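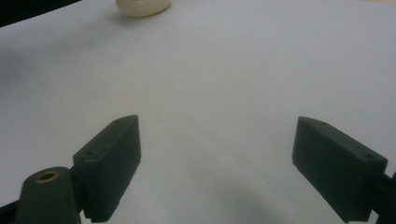

Session 7: Where a transfer rumour comes from

Morning all. Last week we did contracts, so I'm assuming you've read the Britora handout and know the difference between a release clause and a sell-on clause. If you don't, go back to it tonight, I'm not doing it again!

Today it's rumours. I want you to take one story and follow it backwards until you can't go any further. The one I always use is the Kundmont goalkeeper business. In March the local paper ran a short piece saying that Clukovstead were "keeping an eye" on him. Two days later a fan site had Clukovstead "leading the race", and by the weekend there was a fee attached, 700 thousand, with no source for it at all. Same player, same facts, much bigger story.

So who gains from it? Have a think before you read on.

The agent, usually. His client had one year left and wanted a new deal, and a bit of outside interest does wonders in that sort of meeting. The selling club might not mind either (a second bidder is always handy, even one who hasn't bid). And the website gets its clicks whatever happens. I'm not saying anyone lied – I'm saying look at who was happy to let it run.

Words to watch for in your own copy:

"Monitoring" – a scout went to a game, perhaps.
"Considering a move" – his name came up.
"In talks" – somebody should be able to tell you who with. Ask.
"Understood to be" – understood by whom?

Maximiliano Domínguez's chapter on deadline day is very good on all this, and quite funny about the fax machines. Read the first 10 pages, the rest is mostly about television money and we'll get to that later in the term.

For next time: pick any rumour about a move to Kırmızıgül and find the earliest version you can. Write down the date, who published it and what exactly it claimed. Then do the same for the latest version and put the two side by side. One page is plenty. Please put your name on it – I had 2 without last time and I still don't know whose they were.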